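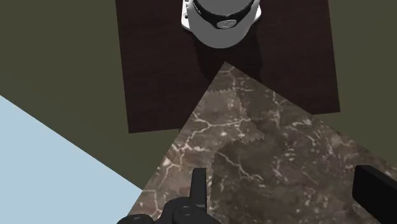

Dark wood grain, seen from overhead.

August
by Jingyi Bai

The zipper on my hiking pack quit 2 miles from the Flemmont trailhead. I had bought the pack for a church trip years ago and it had done fine until then. I held the top shut with a bootlace and walked out that way.

A new pack like it runs $300. I took the old one to the repair counter at Kettani, and they wanted $45 to put in a new zipper. The wait was 30 days. I said yes, then went home and emptied the side pockets, where I found a trail map of Namance and a pair of socks I had been blaming the dryer for.

Yiran Xie lent me her pack in the meantime. It is smaller than mine and the hip belt rides high, but it has a good rain cover – mine never had one. I may buy one when I go back to the counter.

We are still planning on the Menel loop next month.

Recent posts
Socks, wool and otherwise
Notes from the Namance trail
What I pack for lunch

Contact | Copyright Jingyi Bai | Back to top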